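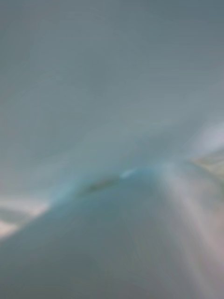
Paint & Colour > Walls and Ceilings

Thread: Grey-blue that won't go purple

Bostura
March 21, 2018
I'm after a soft grey-blue for the back bedroom. Darker at one end, then paler and a bit silvery, is the sort of range I have in mind, with a touch of teal if it can be kept muted. Every grey-blue I've tried so far has gone lilac by teatime. The room faces north and gets very little sun. The ceiling is white and staying white. The carpet is oatmeal and is also staying, as it only went down in August.

I've got five tester pots open and I'm sick of looking at them. What have other people used?

Luangrath
Which way up are you testing them? I mean on the wall or on card. If you're painting straight on to the old colour then the old colour is doing half the work.

Bostura
Straight on the wall, over magnolia.

Luangrath
There's your lilac then, or some of it. Get some lining paper, two coats, leave a white border round it and move it from wall to wall. Look at it with the lamp on as well.

Vilodon
I don't agree that it's the magnolia. Two coats of a decent tester will cover magnolia. North light is cold and it brings out whatever red is in the grey. You need one with green in it. Ask at the mixing desk what goes into the tin, they can usually tell you.

We did our hall in a steel blue with a lot of green in it and it has never looked purple, day or night. It does look a bit like a school corridor, I'll admit.

Luangrath
Two coats, yes. Most people do one and go and put the kettle on.

Bostura
It was one coat. I'll do it again on lining paper.

Can I ask about finish too? I like that slightly glowing, hazy look where the light catches a pale part. Is that an eggshell thing or will matt do it?

Vilodon
Eggshell. Matt looks dead on a north wall.

Prorkadberg
Please don't put eggshell on an old bedroom wall unless the plaster is very good. Every filled crack will show. I did 172 square feet of chimney breast and alcoves in it and spent the next weekend rubbing it all down. Matt on the walls, eggshell on the skirting – that gives you a bit of shine where the surface can take it.

Vilodon
My walls are old and they're fine in eggshell.

Prorkadberg
Then they're better walls than mine.

Bostura
Mine have been filled a lot, mostly by me, so matt it is. I've done three sheets of lining paper this afternoon. The greenest one is ahead. It looked nearly turquoise wet but it has dried down a good deal greyer. I'll leave them up until the weekend and see how they are in the morning.

Luangrath
Put one behind the door as well. That's always the darkest bit and you'll be looking at it from the bed.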